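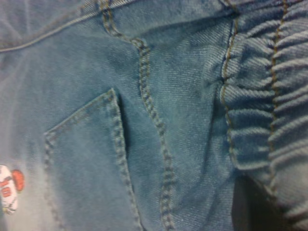 Seams, seams, seams

12/29/18

We use cookies to remember your preferences and count visits. Accept | Manage settings

Best day on the folding code since I moved to Busville! I have to write it down before I go to bed, or by morning it'll all be a muddle of branch names.

The trouble all week has been the edge finder. It's meant to tell the planner where a garment stops, so the planner can choose a place to pinch. Give it plain cotton and it's lovely. Give it denim and it goes to pieces, with every row of tan stitching coming back as a hem. The pocket was a hem. The long seam beside the pocket was a hem. And the gathered band, with all those ridges and the little shadows under them, came back as a whole stack of hems, one on top of another, and the planner cheerfully picked one in the middle and wanted to go for it.

Yevdokiia said over lunch that I was asking the wrong thing of it. At that distance the camera sees cloth and only cloth, right out to the corners, so why should there be an edge in there at all? She's right. I'd been tuning thresholds since breakfast (I had got to 46 on one of them and was feeling quite proud) and never stopped to ask whether "no edge here" was an answer the thing could give. It wasn't! There was no such output. It had to choose something, so it chose the strongest line going, and thick orange-tan thread on washed-out blue is a very strong line.

So this afternoon I gave it a third label. Edge, fold, and now "surface", for anything that sits on the cloth and doesn't end it. Stitching goes in there, ruffles too, and the bit of red and white cartoon down by the pocket, which the old version was very fond of. Gøran helped me with the labelling and we argued happily over the dark gap under the band. He says fold. I say we can't tell from one close view and it ought to be allowed to say so. We left it as unsure and I've written a note in Closto so we come back to it.

Retrained over tea, 16 to a batch, and ran it on the 100 held-back close-ups. The pockets have gone quiet! The ruffles are much better, though it still flickers where the band curls over the shadow. The planner now does what I'd hoped, and when it gets nothing but surface it asks for a step back and another look before it plans a pinch. Kirsten watched the replay and made me run it again.

Not done: the blurry corners. Confidence ought to drop off where the stitching goes soft and it doesn't, it's just as sure of itself there as in the sharp part. Vitalii has a focus measure in the Basitz branch that I might be able to borrow. Must ask him for it, and must merge before January or I'll never untangle the two.

Feet freezing, very happy. Bed.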